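Speaker notes - teaching by hand, teaching by remote
Wistico meetup, slot is 16 min incl. questions. DON'T run over like last time

Open: ask who has ever taught a kid to tie shoes. Hands up. OK, who did it by writing instructions? Right.
Then straight in. No bio slide, Henrike introduces me.

Part 1 - two ways to show it
By hand: grab the arm, motors go soft, push it through the motion. Feels great. Good for wiping, pouring, anything where you feel the contact. Problem - your own arm is in the camera view the whole time, and the policy never gets that view again at run time. Also tiring. Elango did 60 in a row and couldn't hold his coffee.
By remote: you sit to the side with the controller, arm moves, cameras see only what they will see later. Slower. No feel in the fingers. People squeeze too hard at first, everybody does.
Say which one we use: remote for the sorting work, by hand for the Kekov wiping job. Not religious about it.

Part 2 - the sorting task
Keep it simple for this crowd. Fruit goes in one basket, office supplies in the other. Apple, orange, roll of tape. Labels are just handwritten on the table. Sounds dumb, it's not - the arm has to pick the thing AND pick the side.

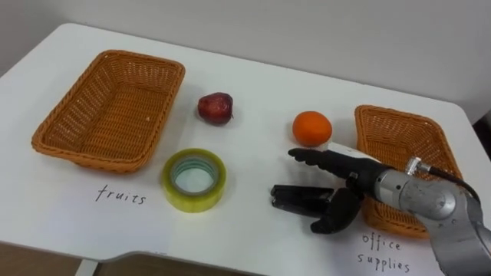

Tape is the hard one. Round fruit forgives you, you close the fingers and it more or less settles. With tape you need to decide before you go down: across the outside, or one finger in the hole. Pick ONE and stick to it. Janka went outside, Arnout went in the hole, we mixed thier demos and the arm went halfway between and did neither. Pause here, this gets a laugh.
Lesson: agree on the grasp first. Write it down on paper.

Part 3 - how many demos
Someone will ask so say it now. First set was 200. Threw out over 60 - hesitations, bumped basket, operator talking to somebody. What was left trained better than the full set. Don't claim this is general!! One task, one table.
Move the objects between runs. Swap baskets too, otherwise it just learns left = fruit and never looks at the label. We found that out in November, embarassing, tell it quick.

Part 4 - the people
New operators: 6 practice runs, none saved. Then short sessions with breaks. Bad demos come from tired people, see Elango above.
Thank Alžběta for the controller mounts.

If short on time skip part 3 second half, go to questions.
Likely q: can it do objects it hasn't seen? Sometimes. Be straight about it.
Likely q: cost? Send them to Henrike.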